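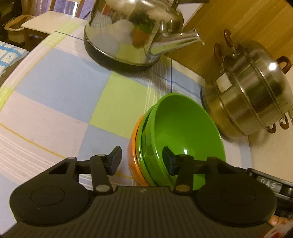 Pondport Community Help > Outdoors and Public Land > Forests and Reserves

Who do we talk to now that our district forester has moved on?

Posted by Rozália Sárközi, 17 September 2020

Hello everyone, and apologies in advance for the length of this one. I look after the walking group that uses the Gulyás Track, the one that leaves from the lower car park and goes up through the state forest to the old fire lookout. We've been going since before my kids were at school and we've always had a lovely relationship with the district office. When a tree came down over the track, I'd ring the district forester, he'd have a look at his map, and within a fortnight or so someone would be out with a saw. He knew us all by name and he once walked the whole thing with us in the rain.

Well, he's retired (and good luck to him, he's earned it), and the office has told me there's an acting forester until the permanent position is filled, hopefully in October. The acting person is covering our district and the one next door, so I understand they're run off their feet. But I've got three things hanging and I don't know whether to chase them or wait.

First, our group permit runs out soon. It allows up to 15 walkers on an organised outing, and I was told over the phone last year that we could go to more if we asked. Nothing in writing, I'm sorry to say.

Second, there was a verbal agreement that we'd be allowed to do some light clearing ourselves on the lower section, only hand tools, only bracken and small stuff. We have people keen to start and I've had to keep putting them off.

Third, and this is the one I lose sleep over, the footbridge at Savetti Creek. The handrail is loose on the downstream side. I reported it in the old way, by ringing up, and I have no idea whether it was ever written down anywhere.

Does the old forester's word carry over to the new one? Should I be writing to somebody above the district? I don't want to go over anyone's head before they've even had a chance to find the kettle, if you know what I mean. Any advice from people who've been through one of these changeovers would be very gratefully received.

Fulgencio Medrano

Hi Rozália, what a good question, and please don't apologise for the length, you should see some of mine. I was a clerk in a forestry district office for a good while (not yours, a couple of valleys over) and I sat through four changes of forester in that time, so I can tell you a bit about how it looks from the other side of the counter.

The short version is that anything in the file carries over and anything said over the phone generally doesn't. It isn't that the new person wants to be difficult. They arrive, they're handed a cabinet and a shared drive and a list of things that are on fire, sometimes literally, and they work from what's written down. If your extra numbers and your bracken clearing aren't in there, then as far as the new forester knows they were never agreed to.

So I'd take your three things separately and I wouldn't put them all in one letter. I know it's tempting! But permits, works and hazards go to different desks in most offices, and a letter with three subjects ends up in one tray and stays there.

The handrail first, and today if you can manage it. Report it again as if it had never been reported, in writing, and ask for a reference number. Say which bridge, which side, and how far along the track. If you have a rough date for your phone call, put that in as well. A safety matter doesn't need to wait for a permanent appointment, and an acting forester has the authority to close a bridge or send a crew out. You won't be going over anybody's head. I'd also keep your group off it in the meantime, even if that means a shorter walk for a while.

The permit next. Ask for a renewal on the same terms you have now, which the acting person can most likely sign without much thought, and leave the larger numbers for the new forester. A plain renewal is an easy thing to say yes to when you're looking after two districts. If you ask for a change at the same time, somebody has to think about parking and toilets and who knows what else, and it goes to the bottom of the pile. Try to get it in at least 10 working days before the old one lapses. Your office may have its own rule on that, so do ring and check.

The clearing I'd leave until the new forester has settled in. I know your people are keen, but work on the track by people who aren't staff usually needs an agreement and some sort of cover if a person gets hurt, and you don't want to be the one holding the loppers when it comes out that there was only ever a chat about it. In the meantime, write down what you remember being told: when, where, what tools, which section. Send it to the office as a note for the file and say you're happy to wait. When the new person opens the folder, there you'll be, sounding sensible.

One more thing, and then I'll let you go. Once the appointment is announced, send a short welcome. Half a page at most. Who you are, how often you walk, where, and an invitation to come along one morning. Our best forester (my opinion, others will have theirs) came out with a horse riding club in her second week because they'd asked her nicely, and she talked about it for years. The groups that wrote four pages of grievances got a polite reply from me.

I hope that helps, and do let us know who you get.

trackside_bev

Agree with the above re the bridge. We had the same sort of thing on the Sarkus loop and the phone report had gone nowhere. Filled in the form on the website and got a reference the next day, ours was 3114 something. They'd taped off the bridge by the time we went back.

Not sure you even need a permit for a small group though? We've never had one. Might be different where you are.

Rozália Sárközi

Thank you both so much. Fulgencio, I've printed yours out! I've put the handrail in as its own report this afternoon and have a reference for it, and I've told the group we'll be turning round at the picnic clearing until further notice - there were some groans but they'll live.

Bev, we do need one here, I'm afraid, as we advertise our walks in the newsletter and that makes us an organised group. It goes out to more than 200 households so there's no pretending we're just a few friends.

I found my old diary too, and I'd written "bracken ok, lower section, hand tools" with the date beside it, so that's going in the note for the file. The renewal form is on the table for tomorrow.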